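Home | Projects | Reports | People | Contact

Teaching by Hand and Teaching from a Distance: Kitchen Demonstrations with a Single Arm

Final project report, submitted 5 March 2026

1. How the project came about

When I first put my name down for the Ullora project I thought, rather cheerfully, that the hard part would be the learning. I had read a good deal about policies and training runs, and I pictured myself spending the spring in front of a screen watching curves go down. Most of my time has gone instead on the much older business of showing somebody how to do something, the somebody in this case being a robot arm with no sense of what a kitchen is for. I have enjoyed it far more than I expected, and I hope some of that comes through in the pages that follow.

The question I set myself was a small one. If a beginner wants to show an arm a household task, is it better to take hold of the arm and move it through the task (I call this hand guiding), or to stand back and drive it with a controller (remote driving)? I wanted to compare how long each takes to learn, how many of the demonstrations are worth keeping, and how the two sorts look when you play them back.

The project is split between two pieces of software. Jandeck is the part that records: it takes the joint positions, the state of the gripper and the camera views and keeps them in step with one another. Cordier is the part I wrote myself, and it is a good deal humbler. It lets me play a demonstration back, mark the beginning and end, and put it in one of two piles, keep or discard.

2. The tasks

I settled on 6 tasks, all of them on or near a kitchen worktop. They ran from very easy (touch the middle of the chopping board and stop) to what I can only call ambitious (bring the gripper to the front of the open oven, wait, and back away along the same path). In between came moves from one side of the board to the other, and some slow approaches from above.

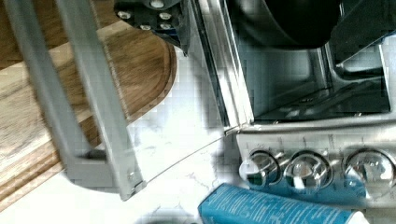
Approaching an oven turned out to be the best test of the lot, and I wish I had started with it. On an open worktop you can be a few centimetres out and never notice, but near an appliance every direction matters a little. With the gripper hanging just above the open front, the wrist view has to take in the door, the rack inside and the row of round knobs along the panel, and a person driving from that view must keep all of it in mind at once. I found I tended to stare at whatever was shiniest – usually the knobs – and forget the door altogether. My notes from those early sessions say "look left" in the margin over and over again.

3. Hand guiding

For hand guiding, the arm is put into a soft mode in which it holds up its own weight but gives way when pushed. You take it just above the gripper and lead it along, a bit like teaching a child to hold a pencil. It is a lovely way to begin. I was making usable demonstrations within my first half hour, and my hands seemed to understand the distances long before I could have explained them.

The trouble is that your own arms and shoulders end up in the cameras. A recording in which the board is hidden behind a sleeve for half its length is not much use to a system that has to learn from what it sees. I tried standing further round and holding the arm higher up, which cleared the view but made my movements clumsy. There is also a tremble in hand-guided paths, especially in the slow parts, and Cordier shows it up without mercy.

4. Remote driving

Remote driving was the other way about. My first attempts were dreadful. I overshot, I corrected, I overshot the correction, and a move that should have taken a few seconds wandered on for most of a minute. I very nearly gave it up and wrote a different report. After several sessions, though, something settled, and I began to move in longer, calmer strokes with pauses where I wanted them. 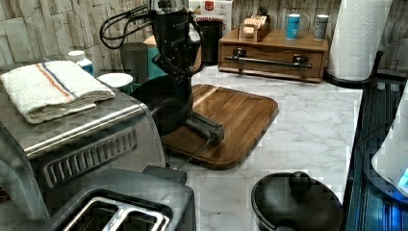
Figure 2. The arm over the worktop, with the gripper at the chopping board.

I kept the worktop furnished with everyday things on purpose. A bare table would have been tidier to work with, but I wanted the recordings to have a proper background, with a cereal box and a roll of paper towels in it, and I wanted the driver to have to think about what was nearby.

5. What I kept

Over the whole project I recorded 772 demonstrations and kept 279 of them. That looks like a poor harvest, and I was rather downcast when I first added it up, but a large share of the discarded ones come from my early remote sessions and from the hand-guided runs where I was standing in the way. A further 34 were lost to a fault in Jandeck that let the camera views drift out of step with the joints. I have left those out of both totals.

I would not claim that one way wins. Hand guiding was quicker to learn and kinder to the beginner. Remote driving gave cleaner views and smoother paths once I had put in the hours, and it made me look at the task from the arm's own cameras, which changed how I laid things out on the worktop. If I were starting again I would guide each new task by hand a few times to get the feel of it, and only then pick up the controller.

6. Still to do

The Sever training runs are planned for June, using the kept demonstrations from both methods, first separately and then mixed. I would also like to try the oven approach with a second driver, as everything in this report rests on one pair of hands, and mine are not especially steady before lunch.

Related reports
Jandeck: keeping cameras and joints in step
Cordier user notes
Soft mode and safe speeds for new drivers
Sever training plan

This site uses cookies to remember your settings. Accept | Manage choices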